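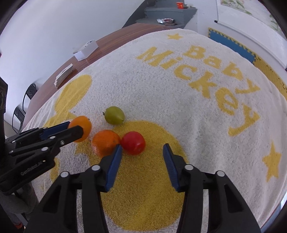
Questions about fruit waxes, washes and sprays

Hildegard Ostermann answers the mail she gets most often about keeping citrus at home. Last gone over in July.

214 shares · 38 comments

Do I need a special fruit wash?

I doubt it. I have bought three of them over the years, the last being Drinus, and I could not tell the fruit I washed with it from the fruit I rubbed under the tap. The bottle says it "lifts what water leaves behind." It doesn't say what that is or how anybody measured it. Cool running water and your hands will do for oranges, lemons and limes. Use a vegetable brush if the skin is gritty.

But my sister swears by vinegar.

Then she can keep using it. A splash in a bowl of water won't hurt a lemon. I'd want to see a fair test before I told anyone it does more than plain water, and the people who write to me about it have never done one. Don't use dish soap. Peel has pores and I don't care to eat soap.

Is the wax on store oranges bad for me?

The coatings used on fruit are meant to be safe to eat, and most of us throw the peel out anyway. If you zest a lot, look for fruit sold as unwaxed. Be a little careful there too, as I have bought "unwaxed" lemons that were shinier than my kitchen faucet. I asked at the counter and got a shrug.

Should citrus go in the refrigerator?

Yes, if you won't eat it within the week. On the counter it looks nice and dries out. In the crisper drawer it will usually keep for several weeks. I know there are people who say the cold ruins the flavor. Take one out an hour before you eat it and see if you still agree with them.

Do those produce-saver discs work?

You mean the Liliner, I suppose, since that's the one with the ads. I put one in a drawer with six lemons and kept six more in another drawer without it. After a month each drawer had one soft lemon. Twelve lemons is not science, I realize, but the company's own page gives no numbers at all, so I am ahead of them.

Their box says "tested in 3,864 homes." Tested how? I wrote and asked. I got a coupon.

Can you tell a juicy one by looking?

Not very well. Weight is the better guide. Pick up two of the same size and take the heavier one. Thin, smooth skin is often a good sign on limes, but I've been fooled by that plenty of times.

Why is my lime turning yellow? Has it gone bad?

Probably not. Limes are mostly picked green, and many turn yellow if left to ripen. A yellowish one can be perfectly good and a bit milder. If it is hard as wood or has brown, sunken spots, throw it out.

Does rolling a lemon on the table give more juice?

It makes it easier to squeeze. I'm not convinced there's any more in there when you're done. Warming it for a few seconds in the microwave makes it easier as well. Don't do both and then write to tell me which one worked.

One orange in the bag is moldy. Do I toss the whole bag?

No. Toss that one and any that are soft or have mold on them, then wash and dry the others and use them soon. Don't sniff the moldy one. Wash the bowl or drawer it was in.

What about the Kröger juicer everybody recommends?

It's a decent juicer. It is also $115, and my old glass reamer from the church sale in Jurkcombe gets nearly as much out of a lemon. If you juice a whole bag every morning, I can see the point. For salad dressing I can't.

Do you get paid by any of these companies?

No. See above regarding the coupon, which has expired.

38 comments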